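Clodham Office Clearance and Resale has been buying, cleaning and selling used office furniture since the firm was started by Radosław Bednarek and Kaiwen Li. We work from a single building on the Costari estate, on the east side of Clodham, and we deliver to most of the county.

## What we do

We clear offices that are closing, moving or cutting back on space. Anything fit to use again comes back to us. It is checked, cleaned and repaired if it needs it, then put up for sale at a fixed price. Items past saving are taken apart for metal, board and foam, and each goes to a separate merchant.

Most of what we sell is desks, task chairs, pedestals, filing cabinets and meeting tables. We also take lockers, screens, coat stands and whiteboards. We don't take carpets, kitchen appliances or safes.

Our customers are small firms, charities, schools, and people who have started working from home and are fed up with the dining table. You don't need a trade account. Anyone can buy a single chair.

## How we started

Radosław was a furniture fitter. He spent nine years putting up desks in new offices, and on many of those jobs he first had to carry the old ones out to a skip. Kaiwen did the accounts for one of the firms he fitted for and saw the other side of it, which was the bill for the skips.

They began with a rented lock-up and a van bought from a baker. The first full clearance was for Agarwal, a surveyors' practice with two floors above the high street. It took four days, mainly on account of the stairs. The desks from that job sold within the month and paid for a better van.

We moved to the present building one June. It has 3,000 square feet on the ground floor and a mezzanine, which we use for chairs because they are light enough to carry up.

## Desks

Desks are the largest part of our stock. We sell straight, wave and corner shapes, bench systems and a small number of sit-stand frames. White tops are asked for most often at present, followed by oak finish. Beech was everywhere twenty years ago and is now hard to shift, so it is usually the cheapest thing we have.
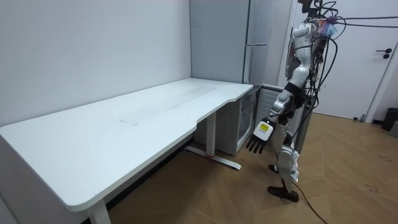 *White desk with a shaped edge, on white metal legs.*

We grade every desk before it is priced:

- **Grade A** — light marks only, all fixings present, level and steady.
- **Grade B** — visible marks or a small chip, sound underneath.
- **Grade C** — worn tops or odd legs. Good for workshops, sheds and packing rooms.

Shaped desks are often left- or right-handed, and people order the wrong one more than any other mistake. Sit where you plan to sit, and note which side the wider part should be on. If you send us a rough sketch with the door and window marked, Kaiwen will check it against the stock list before you pay.

## Chairs

Every task chair has its gas lift, castors and tilt tested. Seats are wet-cleaned, and we replace the foam where it has gone flat. We keep Ploltov chairs in most weeks, as spare arms and castors for them are easy to get. Mesh backs that have torn are not repaired, because the repair doesn't last.

## Clearances

For a clearance we visit first, free of charge within the county. We then send a written price. Sometimes we pay you, sometimes you pay us, and quite often the two sides come out level. It depends on the age of the furniture, the access and how much has to be taken apart on site.

Before we arrive, please:

1. Empty all drawers and cabinets, and leave the keys in the locks.
2. Unplug equipment and remove anything that is staying.
3. Tell the building manager we need the lift, if there is one.
4. Label anything you want kept. Tape and a marker pen will do. 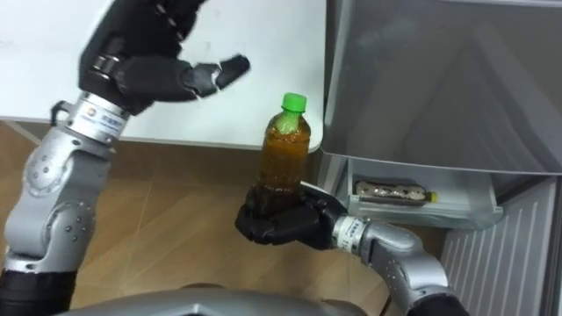 ## Delivery and returns

Delivery is charged by distance and by floor. Desks normally travel flat and are put together at your end — this is included in the price for Grade A and B. We don't fix furniture to walls.

You can return anything within 14 days if it isn't right. Grade C items are sold as seen, though we will still swap one if we've described it badly.

## Visiting

The showroom is open Monday to Friday, and on Saturday mornings. Parking is at the front. The loading bay is round the side and needs to be kept clear until noon. If you are coming a long way for one particular item, ring first and we will put your name on it until the end of the day.

Prices and opening hours on this page were last checked on 7/10/23.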